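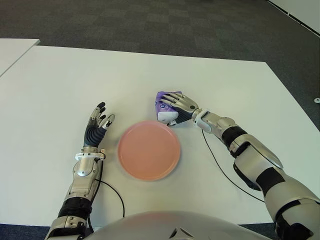
리빙 > 주방 > 그릇 이야기

인쇄하기 | 이메일로 보내기

최종 업데이트: 2020년 9월 24일

분홍 접시 한 장이면 된다

흰 식탁에 분홍 접시. 요즘 이 조합에 꽂혔다. 마감이 코앞인데 접시 이야기만 하고 있다. 어쩔 수 없다.

시작은 4월이었다. 그릇장을 뒤집었다. 흰 접시, 흰 접시, 또 흰 접시. 선물 받은 것, 사은품, 어디서 왔는지 모를 것. 다 꺼내 놓고 보니 정작 손이 가는 건 맨 위 두세 장뿐이었다. 나머지는 무게만 차지하고 있었고. 그래서 절반을 내보냈다. 빈자리에 들어온 게 연어빛 도는 분홍 접시. 납작하고, 테두리만 살짝 올라온 것.

왜 하필 분홍이냐고 다들 묻는다. 핑크 싫어하는 사람도 많다. 나도 그랬다. 그런데 연어색에 가까운 분홍은 좀 다르다. 달지 않다. 빛을 받으면 가운데가 조금 밝아 보이고, 흰 상판 위에서는 혼자 따뜻하다. 형광 도는 분홍은 하루 만에 질린다. 해봤다.

핀란드 출신 그릇 작가 마르야타 리히메키를 만난 건 합정동의 좁은 작업실에서였다. 접시 브랜드 '락스테드(Lallstead)'의 모양을 잡는 사람이다. 앉자마자 빵부터 꺼내 줬다. 접시는 무언가 올려놓고 봐야 한다면서.

"가게에서는 다들 빈 접시를 봐요. 집에서는 빈 접시를 볼 일이 없죠. 설거지할 때 말고는."

맞는 말. 그래서 그날 배운 대로 적어 본다. 순서는 뒤죽박죽이다.

먼저 테두리. 높으면 국물 요리에 좋고 낮으면 자르는 음식에 좋다. 팬케이크, 토스트, 전. 칼질할 때 손목이 걸리지 않는다. 대신 낮은 테두리에 김치찜은 무리다. 식탁 닦을 각오가 있으면 말리지 않겠다.

바닥은 평평해야 한다. 가운데가 볼록하면 소스가 죄다 가장자리로 도망간다. 가게에서 방울토마토 하나 올려 굴려 보라고 했다. 진짜 해봤다. 점원 눈치는 좀 보였지만.

크기. 작은 접시를 사람들이 자꾸 우습게 본다. 간식은 작은 데 담아야 폼이 난다. 20센티미터짜리면 케이크 한 조각에 과자 한 줌까지 들어간다. 13센티미터는 잼이나 견과류용. 나는 둘 다 샀고 큰 쪽만 매일 쓴다. 작은 건 반지 받침이 됐다.

이제 간식 얘기. 사실 이 기사는 간식 때문에 쓰기 시작했다.

봉지째 먹는 버릇, 다들 있을 거다. 소파에서 뜯고, 손 집어넣고, 정신 차리면 바닥. 접시를 꺼내면 그게 달라진다고 리히메키 씨는 말한다. 봉지에서 접시로 옮기는 그 잠깐. 거기서 양이 정해진다. 건강 얘기가 아니라 기분 얘기라고 몇 번이나 강조했다. 나는 2주째 해보는 중인데 과자가 줄었는지는 모르겟다. 부스러기는 확실히 줄었다. 청소기를 덜 돌린다. 그거면 됐다.

색 맞추기도 해볼 만하다. 분홍 접시 옆에 보라색 포장 하나를 놓아 보시라. 별것 아닌데 예쁘다. 보라는 분홍과 가까운 색이라 싸우지 않고, 그렇다고 묻히지도 않는다. 초록은 생각보다 세다. 노랑은 아침에만. 검은 봉지는 의외로 근사하고. 손님 올 때 개별 포장 간식을 접시 옆에 하나씩 놓아두면 자리 표시도 된다. 뜯어서 담는 건 손님 몫이다. 다 까서 수북이 담아 두는 것보다 이쪽이 요즘은 마음 편하기도 하고.

식탁은 비울수록 낫다. 꽃병, 리모컨, 우편물, 약통. 우리 집 식탁의 평소 풍경이다. 접시 하나 예쁜 거 사 봐야 그 틈에 끼면 티도 안 난다. 리히메키 씨 방식은 단순하다. 바구니 하나에 전부 쓸어 담고 의자 밑으로. 정리가 아니라 대피라고 했다. 나중에 제자리로 돌아가는 물건은 절반도 안 된다고. 우리 집은 그보다 훨씬 못하다.

흰 상판 쓰는 분들, 얼룩. 카레랑 커피는 바로 닦아야 한다. 나는 젖은 행주를 옆에 접어 두고 먹는다. 멋은 없다. 접시 밑면도 확인할 것. 굽이 거칠면 상판에 자국이 남는다. 손가락으로 굽을 한 바퀴 훑어 보고 까끌하면 고운 사포로 살살. 급하면 작은 매트 한 장 깔면 되는데, 그러면 또 흰 바탕 위의 분홍이 죽는다. 나는 사포 쪽.

어디서 사느냐. 락스테드는 연남동 편집숍 '자스타(Zastar)'에 들어와 있다. 분홍은 자주 빠지니 전화부터. 좀 더 저렴한 쪽은 '베굼(Begum)'. 색이 살짝 주황으로 기운다. 실물을 보고 고르는 게 낫다. 화면으로 산 접시가 살구색으로 온 적이 있다. 반품비 아까워서 그냥 쓴다. 정들었다. '아르크스카(Arkska)'는 테두리가 높은 편이라 파스타 좋아하는 집에 맞을 듯.

몇 장을 사야 하는지도 많이들 묻는데, 혼자 살면 2장. 하나 쓰고 하나 씻고. 둘이면 3장이 묘하게 딱 맞는다. 남는 한 장에 과일을 놓는다. 세트는 권하지 않는다. 우리 집 흰 접시들이 다 세트였다.

보관은 겹치되 사이에 키친타월 한 장씩. 귀찮으면 세워서 꽂는다. 나는 귀찮아서 세웠고, 세우니까 더 자주 쓴다. 색이 보여서 그런것 같다.

작업실을 나오는데 리히메키 씨가 남은 빵을 종이에 싸 줬다. 집에 와서 접시에 담아 먹었다. 버터 조금, 소금 조금.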